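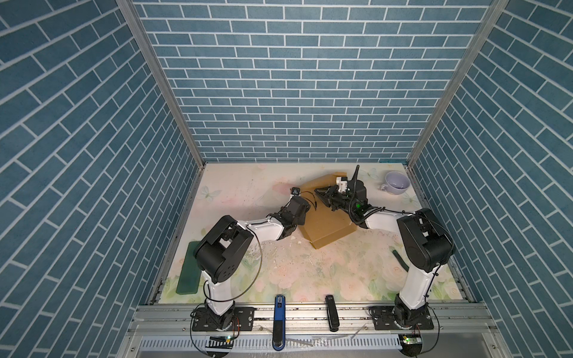 Fig. 1. Two robot arms at a tabletop printed with pink and peach roses.

Religion and Society
Handout 5: Who owns the church building?
Instructor: Ekene Tijani

Read this before Monday. The Clikby case is on the September quiz, so bring your notes on it.

Types of church government

Last week we sorted Protestant churches by how they are run. In a congregational system, the members of the local church hire the pastor, set the budget and hold the deed. In a presbyterian system, elected elders share power with a regional body. In an episcopal system, bishops hold most of the authority, including the say over who preaches where. Many real churches mix these. A Baptist church may be fully independent on paper and still lean on its convention for pensions, mission money and Sunday school material.

The question of property comes up when a congregation wants to leave. The members paid for the roof. The denomination may have lent the money for the land, trained the clergy and written rules that say local property is held in trust for the wider church. Both sides feel that the building is theirs.

Two ways courts have handled it

Deference. The court asks what the highest body in the church has decided and follows it. This keeps judges out of arguments over doctrine, but it tends to favor the denomination.

Neutral principles. The court reads the deed, the bylaws and state trust law the way it would for any other nonprofit. Results vary a lot with the wording of the papers — a single clause can settle the matter.
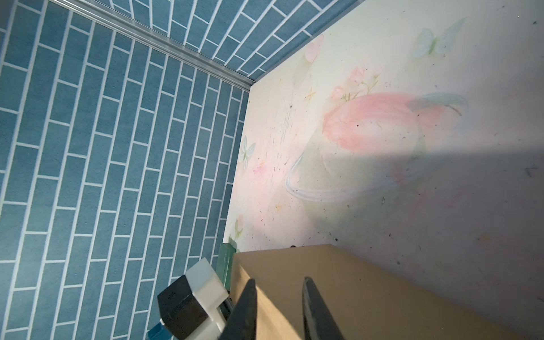

Fig. 2. Two dark gripper fingers over a tan cardboard box.

Case: Clikby Church and the Ernberg Synod

Clikby had 874 members on its rolls when it voted to leave the Ernberg Synod over the ordination of women. The vote was held after the morning service, and 600 members cast ballots. Most were for leaving. The minority asked the synod to recognize them as the continuing congregation, and the synod did so.

The deed named only "the members of Clikby Church." The synod's constitution had a trust clause, added long after the deed was signed. Clikby's bylaws said the church "accepts the constitution of the synod as amended." The two groups settled before trial. The departing group kept the sanctuary and gave up the school building on Pritik Road.

Lim (see reading packet) argues that the settlement left the legal question open. Note her point that the minority kept the name and the records, which mattered more to them than the land.

For discussion

Under deference, who would have won the sanctuary? Under neutral principles, how much weight should "as amended" carry? Does it matter that fewer people voted than were on the rolls?

Short paper

Up to 2,000 words, due at the start of class in the last week of the unit. Pick one side in the Clikby case and argue it from the deed and the bylaws. Leave the theology of ordination aside — we take that up in Handout 6.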